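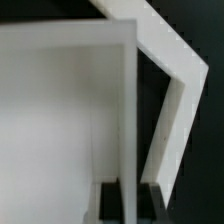

*Wrist view: white box on the left, bent bracket on the right.*

**Zadholm hand-teach kit, two stars out of five**

The Zadholm kit promises that anyone can teach a robot arm a job in an afternoon. You steer the arm with a small hand controller, it saves each run, and later it copies you. I'm not convinced.

I paid $487 and spent 17 evenings on it. Steering is fine for big moves. Close in, you depend on the wrist view, and it's soft. White plastic against black is easy enough to read, but I kept misjudging depth when I lined up on the wall of the box. The stepped edge on the bracket was my best landmark, and I shouldn't need one.

The manual says 40 runs are enough for a simple job. I recorded 40, threw out 26 because my hand had wobbled, and started over. Saving a run takes too many clicks, and there is no undo.

Moving the arm directly by hand works better, though the joints are stiff and my fingers kept getting into the shot.

Cleteck's controller costs more and has a proper trigger. I tried one in February and would wait for a sale on that. If you already own the Zadholm, turn the speed down to the lowest setting before your first run.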